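Hiu-tung Lai
Sep 23, 2021

ok thread on where the grasp data is at, typing this between resets so forgive the spelling

1/ Short version. We have 842 labeled pick attempts in the Dagdag set. Wanted way more by now. Most of the gap is me throwing stuff out, not the arm being slow.

2/ Why throw out. First batch of 200 was all blocks and boxes. Model loved it. Looked great on the plots. Then gave it anything with a floppy side and it went for the dead center every single time

3/ So new rule for the bin: every load has to mix hard and soft. Something rigid, something cloth or mesh, something shiny that messes with depth. No two loads the same. Old pencil cases, tape dispensers, pouches, whatever is in the drawer.

4/ Also fewer items per load. Used to heap it full. Heaps are good for later but when a pick fails in a heap I can't tell you why it failed, and if I can't tell you then the label is junk.

5/ Labels right now: lifted, slipped, missed, dragged a neighbor. That's it. 4 of them. Had a much longer list in the spring and two people labeling the same clip agreed on basically nothing

6/ "dragged a neighbor" is the one I fought for. Bestuvus folks wanted it folded into lifted, as the item did come up. Sure. But it came up with its friend. You don't want that going in a shipping box

7/ Metal floor is a pain. Scuffs and reflections all over, depth camera sees ghosts near anything bright. Thought about putting a mat down. Decided no. The bins at Jarnside look just like this and I'd rather learn on the ugly one.

8/ Someone asked if we do it in sim first. Yes, Fleltesance does the sim side, and it's good for getting the arm to roughly the right place. Cloth in sim is still cloth that went to a very strict school. Real bin is where the failures are.

9/ Pace. Best stretch so far was 23 clean attempts without touching anything. Then a strap wrapped around a finger and I spent lunch on it.

10/ Speaking of. If you run one of these: clamp the bin. Clamp it before you start, check it again after every reload. We lost a whole morning of data bcause the bin had crept over and every pose was off by a bit. Not enough to see by eye. Enough to ruin it

11/ Things I log now that I didn't before: order the items went in, who loaded it, which light was on. Took me way too long to start on that last one. Afternoon failures were lighting failures, whole time.

12/ Still open: when to let the model pick its own targets vs me choosing. If it chooses, it goes for the easy thing and the set fills up with easy things. If I choose, the set fills up with whatever annoys me that week. Alternating for now, half and half, ask me in November

13/ Not sharing the set yet, sorry to everybody in my DMs. Want the soft items relabeled first, some of teh early ones are plain wrong and they're my labels so I know

14/ ok current load, gripper going in over the mesh pouch. Red-orange block right behind it, tape dispenser off to the side, blue soft thing up front. Back to it

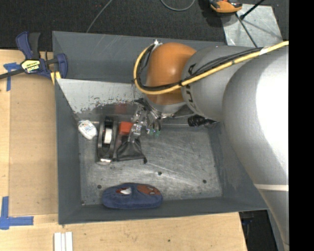
Uriel Paredes
Do you keep the attempts where it closes on nothing? We dropped our misses for the first few months and the model got weirdly confident, had to go back and collect them all over again. Also +1 on logging who loaded the bin. Everybody has a style and it shows up in the data.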